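Student project, wrist camera pics from our gripper — what do we fix first?

Posted by zund_owl in School Clubs and Projects, Thursday

Hi all. Our robotics club (Zundville, after school, 7 students, two of them never held a screwdriver before) is doing the "tidy the hallway" task for the regional day in December. Arm on a cart, two-finger gripper, small camera at the wrist. Arm has to grab things and put them where they belong. We are stuck on three things and we only get the arm till Thursday so sorry if this is rushed.

First one. Flat stuff. Works great on shoes and sponges, but thin plates twist. We close on the narrow end and the plate leans over to one side.
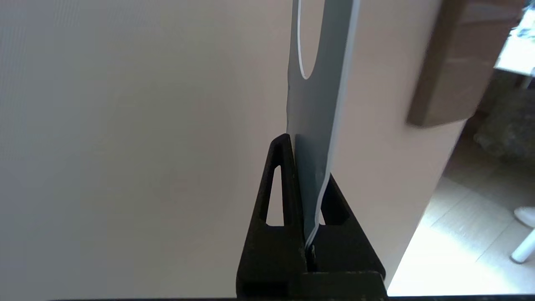
Thin gray plate with the oval hole, gripped at the narrow end. Leans a bit.

Second, picking slippers. They are dark gray, the gripper is black, and our color mask can't tell them apart once the finger gets in front. We have 256 labeled images so far, is that just too few?? Team two wants 4000, which would eat the whole semester.
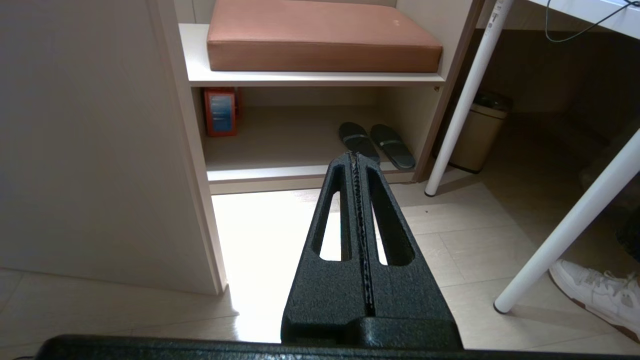 Slippers in the lower compartment, finger tip over the front ends

Third, driving the cart through the doorway with the arm out. Before the threshold strip we open the fingers wide so we can see the floor in between. Does that make sense or is it dumb? Also the right finger comes out slightly blurry and I dont know if that's focus or wobble. 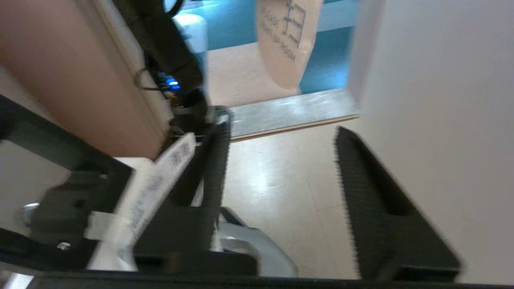 Fingers open, doorway and metal strip ahead

Rules say max 16 minutes of setup so no fancy calibration please. Thanks!!

Rosemarie Wegener
Coached a middle school team in Zusthorpe for a while. Quick answers, typing between classes.

Plate — you're holding it way down at the end, so all the weight is above the fingers. Grab closer to the middle if the rules let you. If they don't, put thin rubber on both inside faces, same thickness each side, and close slower. Ours twisted mostly becuase one pad was worn and the other was new. Check that before you touch any code.

Slippers — don't mask on dark gray at all. They have those light gray straps, go for the straps. Pale wall behind helps you too. Mask the gripper out first, it sits at the bottom of the image every time so a fixed shape does fine for a start. Redo the shape for each finger opening, we forgot that and lost a whole afternoon.

256 is OK for a hallway with a handful of objects. Take more with the light different. You've got a bright patch on the floor in that slipper one, so do some in the evening as well. I would not do 4000. Your kids will hate you.

Let the new ones do the labeling in pairs, one clicks and one argues.

Henrik Grube
Agree on the straps.

Doorway: opening the fingers to see the floor is fine, we do the same at Studberg. Slow down before the strip though. Any bump goes straight into the arm. For the blur, park the cart, don't move anything, take one picture. Still blurry = focus, that finger could just be too close to the lens. Sharp = wobble, tighten the mount.

And tie those cables back!! You have loops of thin wire hanging there by the gripper. We caught one on a door latch at practice and it pulled the camera plug half out, then two kids spent an hour debuging software that was fine. Velcro, not zip ties, you'll be opening it again.

mika_16
just use a suction cup for the plate lol
edit: ok if its two-finger only then ignore me

zund_owl
Thank you! Pads are first, then cables. Rosemarie, can the fixed shape be a plain PNG or did you do it in code? We only have the arm two more afternoons so the PNG sounds easier.

Rosemarie Wegener
PNG. One per opening, ours were open, half, closed. Name them properly.

Last updated: December
We use cookies to keep you signed in. OK / Settings
Contact us | Copyright Grube Community Help | Back to top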